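Your simulator should be allowed to block the view

Most of the planning code I get asked to review works well in the simulator and badly everywhere else. People blame the physics. They say friction is wrong, or contact is wrong, or the motors are too clean. Sometimes that is true. In the projects I have worked on, the bigger problem was that the simulated camera was too kind.

When we built the first version of Trolis, our test tool, we put the virtual camera high up and well back from the robot. It could see the target, the furniture and the whole arm at once. Our planner finished 2,401 runs with that camera and we were pleased with the numbers. Then a team at Skulov moved the camera down near the base of the arm, where their hardware had it, and the planner fell apart on the same tasks.

The reason was simple. For long stretches of each run, the largest thing the camera saw was the robot's own arm. The perception module had learned to treat a missing object as a removed object. When the arm swung across a shelf, whatever was behind it dropped out of the world model, and the planner started searching for things that had not moved.

I think a lot of teams handle this the wrong way. They filter out frames where the arm covers too much of the picture, and they call it data cleaning. We did it too. Our filter threw away 39 percent of the frames from the low camera, and every score went up. But a robot does not get to skip those moments. It has to keep acting through them, and the controller needs something sensible to act on.

What we do now is less clever. The arm's shape and joint angles are known, so the software can work out which pixels the arm should cover. Those pixels are marked as unknown. An object that was last seen in an unknown region stays in the model, with its confidence dropping slowly over 12 seconds. If the region clears and the object is still missing, then it gets removed. The Flovus planner needed 700 lines of changes to accept "unknown" as a value, mostly in places where someone had assumed every cell was either free or full.

There is a fair argument against all this. Bad views slow down training, and a beginner project may never reach a working policy if half its input is gray plastic. I would still start with the camera where it will really be mounted. If that makes the first month painful, at least the pain comes while changes are cheap – the Kovács code was a year old when we fixed the same thing there, and the work took most of a summer.

I would also like to see published results list the camera position next to the success rate. It takes one line, and I would read that line first.

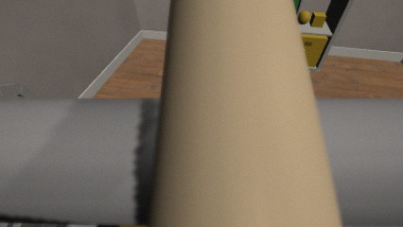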